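Desk grommet hole: cap it, use it or fill it?
Home Office Corner > Desks and Surfaces

tallowby
Bought a secondhand desk from an office clearance in Grurham. The top is 48 inches wide, light wood, good shape apart from the cable hole near one side. My outlet is at the other end of the room, so I have no use for it there. Fill it, or leave it and buy a cap? I'd like to keep the total under 60 bucks, and the desk already ate most of that.

mercer_j
Leave it. Filler never matches the grain and you'll see the patch every day. Dinu sells plain caps in a pack of 6. Measure the hole, not the old ring.

pennyroyal
Disagree. I filled mine in June with a glued-in plug, sanded flush and oiled. It took an evening – most of that was waiting for glue. You can find it if you look for it, but a pencil rolls right over it.

mercer_j
On solid wood, fine. If it's veneer you'll sand through it before the plug is level. Find out what you have first.

Filipa Guerreiro
I'd keep the hole and run the lamp cord through it. Ours is up near the middle of the top, with a dark round grommet, and I wouldn't go back to cords over the edge. Snacks live in a white tray on the left.

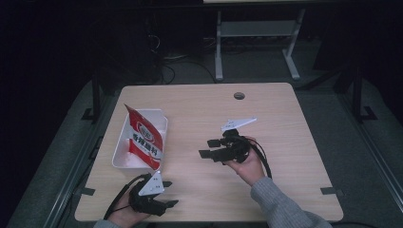 Re: Desk grommet hole: cap it, use it or fill it?

tallowby
Checked underneath. The edge of the hole shows layers, so it's veneer. No sanding then. Filipa, does your grommet sit flush or does it have a lip? A lip would bug me with a mouse.

Filipa Guerreiro
Slight lip. I keep the mouse well away from it, so I don't notice.

oxbow688
Plernum makes a flatter one. I put it on two desks, and one has worked loose since. A dab of silicone fixed that.

pennyroyal
I still say a plug works on veneer if you sand the plug down before it goes in. Start at 400 and don't go near 800 or it won't take the oil.

mercer_j
And when it swells in summer? Cap it.

tallowby
Going with the cap for now. I can always plug it later. Will the Dinu ones take a hole that's slightly out of round?

mercer_j
Should do. The legs underneath are springy.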